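Automation Board > Bench and Home > Can an arm do the boring chores yet?

platetender
Posted 9:14 am

Splitting this off from the dishwasher thread because it was going in circles. The claim over there was that general purpose arms are five years away from any useful chore. I work on a lab bench, so my chores are moving plates, swapping tip boxes and putting things back where they came from. The pipetting itself has been solved for a long time. The carrying has not, and I still do it by hand.

We are modeling a cell in simulation before spending money. One arm with a two-finger gripper, one liquid handler at the left end of the bench, labware in a row next to it.
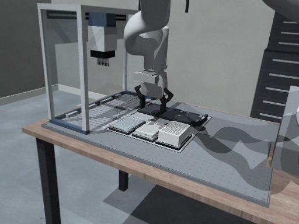 The policy was trained on plate transfers only. In July we ran 339 simulated transfers with the labware positions shifted a little each time. 9 failed. Most of those were the gripper closing on a plate that was slightly rotated, then setting it down crooked. I would call that close to ready for a supervised shift. Interested in what people with real hardware think.

kassab_n
Posted 9:52 am

339 in simulation is a start, but your contact model is doing you favors. Real plates flex, lids stick, and the rubber on the fingers picks up dust. We had a cell at Falus that never dropped a plate in the model and dropped one every morning on the floor until we changed the finger pads.

Also, 9 out of 339 is a bad number for a lab. A person doing that job would be moved to another job.

- Nabil Kassab

platetender
Posted 10:05 am

A person doing that job at 3 am has a failure rate too, it just isn't logged. Agreed on contact. We randomize friction and mass, but the plates are rigid bodies.

drywall_dan
Posted 10:31 am

Home side of the argument. A plate has a standard footprint. My laundry does not. Every success in this section is on an object somebody designed to be handled by a machine. I had a Drerier vacuum for two years and it still lost to a phone charger on the rug. Call me when it can do socks.

hsayegh
Posted 11:20 am

The sock comparison comes up every time and I don't think it tells us much. Rigid parts on a fixed bench and cloth on a floor are different problems with different timelines.

My question for platetender is about sensing. Clearance between neighboring items is where our Starel arm gets into trouble. The side gap closes up from most viewpoints, and the arm's own shadow lands right where you want a clean edge.

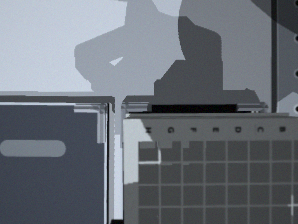 If the pose estimate is taken once from a far camera and never corrected on approach, I would expect exactly the crooked placements you describe. Are you re-estimating near the grasp, and do you render with shadows on during training?

Hanan

platetender
Posted 11:48 am

Shadows on, yes, but the light direction was fixed for the first half of training. Pose is estimated once, before the descent. So you may have found it.

hsayegh
Posted 12:10 pm

Vary the light first, it costs nothing. Then add a second estimate at 10 cm above the plate. That took most of the rotation error out for us.

kassab_n
Posted 12:36 pm

I would do it in the other order. Second estimate first, with lighting unchanged, or you won't know which one helped. And chamfered nests fix more rotation error than either. A machined lead-in is cheaper than a week of training.

hsayegh
Posted 12:44 pm

Nests help on placement. They do nothing for a bad grasp.

drywall_dan
Posted 1:02 pm

So the answer to the thread title is "yes, if you bolt everything down first."

platetender
Posted 1:15 pm

For a bench, I can live with that. Ordering one set of nests from Azar and rerunning the same 339 starts with the second estimate added. Lighting after that. Will post the failure list here, sorted by cause.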